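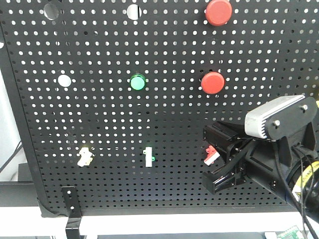 Tollex Panel Task Kit

Category: Manipulation Benches > Boards and Fixtures

The Tollex Panel Task Kit is a perforated black board with push buttons and switches for testing arms on small contact tasks. It is sold as a board set without an arm. Buyers supply the arm, gripper and wrist camera.

Controls

The standard layout uses round push buttons in red and green above a row of smaller switches. Positions are not fixed. Each control mounts through the board and can be moved to any free spot on the hole grid with the supplied driver. Most users keep one layout for a full test series and record it on the grid sheet.

Reach and clearance

A parallel gripper with open fingers can approach the switches from the side. Leave 112 mm between the board face and the nearest part of the wrist at the start pose. Camera housings mounted on top of the gripper need the most room on the upper buttons. Check cable slack at full reach before running a sequence.

Lighting

The hole pattern passes light from behind. With a bright wall or lamp in back of the board, wrist camera exposure should be locked. Auto exposure tends to lose the edges of dark fingers against the black surface. An optional solid backing sheet is listed under part 17.

Signal output

Each control reports open or closed over USB. The logger writes one line per change with a 5 ms time step. Wiring for up to 11 controls is included.

Service

Replacement switches ship from the Cleswood warehouse. Toggle levers are a wear item and are not covered after the first year.

Comments (3)

benchrat_k: Does the grid match the Burar board? I have a drawer full of their clips.

Tollex Support: No. The Burar pitch is wider. Clips will not seat.

mlo44: Buttons fine, toggles took us two days to tune. Side approach worked better than straight on.

Related items

Pereyra Finger Pad Set
Tollex Solid Backing Sheet
Burar Cable Guide, Long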